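2021-09-18, Hiltham, upstairs room

Moved over to the round table today and I'm much happier with it. The long bench was fine for the Tondix boxes but you end up leaning, and my back had had enough by lunch! The orange tray sits nicely in the middle and you can get at it from any side.
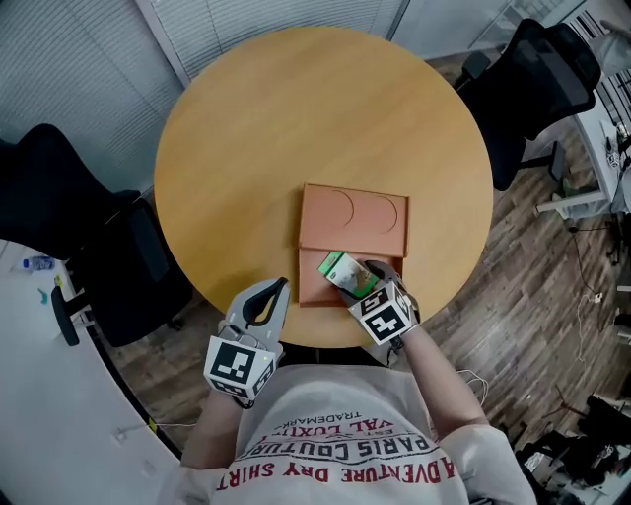

Still not sure about the bottom compartment. The small green and white carton wants to sit at a tilt unless you press it down — Leobardo Trujillo reckons a bit of felt would sort it, I'd sooner try a different carton first. The two half-round recesses at the top I haven't touched yet.

To do: ask Orozco for a second tray (same colour if they've got it), order 30 more cartons, and measure the recess properly before October.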